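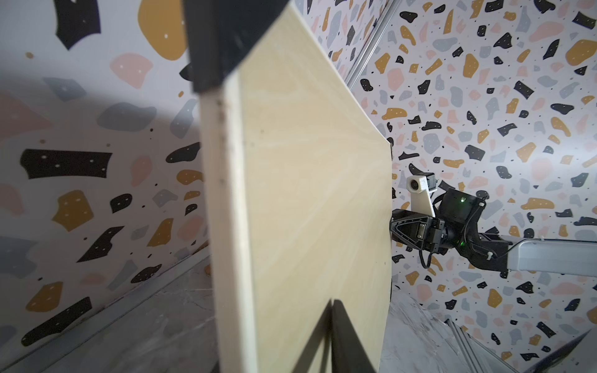

Fig. 6. Plywood sheet standing on edge, wood grain visible on the face.

6. Adding a property to your Sorside listings

Before you start, have the full address, the asking price and the seller's signed instruction to hand. You cannot publish without all three.

1. Sign in and open Listings, then choose New property.
2. Type the postcode and pick the address from the list. If the home is a new build and does not appear, choose Enter by hand.
3. Select the type of sale: freehold, leasehold or shared ownership. For leasehold homes two more boxes open, for the years left on the lease and the yearly service charge.
4. Enter the price in whole pounds, without commas.
5. Write the summary line. The limit is 33 words and anything over that is dropped from the search results page.
6. Add your photographs. Each listing holds up to 20. Drag the one you want as the cover into the first space.
7. For homes on the river or the coast, tick Waterside and choose Mooring, Frontage or View only.
8. Press Save draft.

Note: a draft can be seen by everyone in your branch but does not appear on the public site. Drafts left untouched for six months are deleted, and we cannot get them back.

Caution: do not tick Mooring unless the right is written into the title. A licence that ends when the seller moves out is entered under Extras.

6.1 Sending the draft for approval

Open the draft and press Send. It goes to the approver set for your branch — Fitriani Sutanto for Eter, Shota Honda for Tidex. The status changes to Waiting, and the price and address are locked until the approver replies.

If the draft comes back marked Query, read the comment at the foot of the page, make the change and press Send again. Do not start a second listing for the same address.

Drafts approved before 6 p.m. go live overnight. To take a listing down, see section 7.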